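Bench Automation: Buying and Budgeting FAQ
Cludora Lab Equipment

Who can order a bench arm?
Any teaching or research group with its own cost code. Undergraduate societies need a member of staff to place the order for them.

What does the basic package include?
The arm, a two-finger gripper, the wrist camera, a controller and one set of cables. The table is not included. If you already have a sturdy bench, send us its height and depth before you order.

What should I budget for besides the arm?
Spare finger pads, delivery, and staff time for setting up. A pair of replacement pads is £93. Fitting and first calibration on your site is £800, charged once per visit, so it is cheaper to have two arms fitted together.

Is the Prilari gripper worth the extra?
It costs £1727 against the standard Onside model, which comes in the package price. Choose the Prilari if you will be handling glass of several different widths. For racks and boxes of one size, the Onside is fine.

How long does delivery take?
Allow 5 weeks from a signed order. Orders received in December are processed in January.

Can we lease?
Yes, through Tsolakis. The lease covers the arm and controller. Grippers and pads are bought outright.

Do we need special glassware?
No. Ordinary beakers and test tubes can be used. Put breakages in your consumables budget, and expect more of them in the first month while grip settings are being worked out.

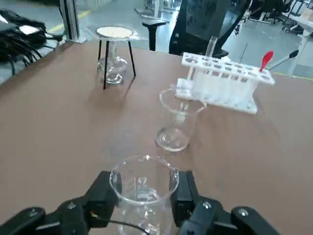
Gripper holding a beaker, with a second beaker, tripod and test tube rack on the bench.

How much space should we plan for?
Leave clear floor on at least two sides of the table so that someone can reach the work from either side. Cable routes should be agreed before the fitting visit. Moving them later counts as a second visit.

Can we try one first?
Loan units are available for two weeks. You pay carriage both ways.

Who do I ask for a quote?
Surachet Khunthong in equipment sales. Include your cost code, bench measurements and a list of the items you want the arm to handle.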